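Budgeting for a pair of hand-held grippers for cloth folding

Print | E-mail | 2 comments

We fold clothing on a bed at Umura and need our own kit by August. The ceiling is 3000 for two units. Is that realistic?

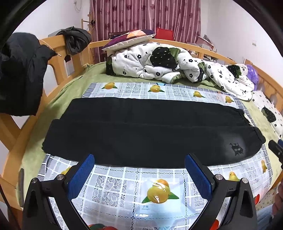
Spares are my main doubt — Grorkgate quotes 900 per unit, pads excluded.

Rurnmont

Two units at 900 leaves enough. Put 80 aside for pads and keep 1000 for storage and mounts.

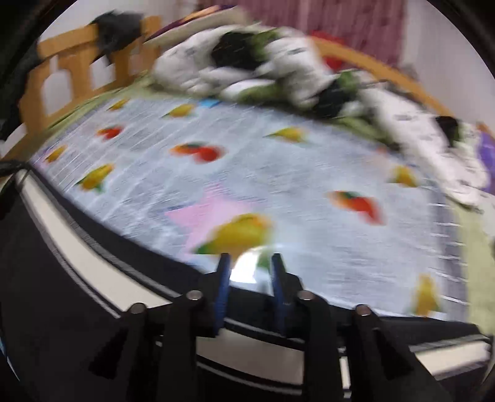 Stavros Golob
Equipment planner, Ait Ali

Get the pad price in writing before ordering. Ask for the lead time on screws as well.

Shares: 3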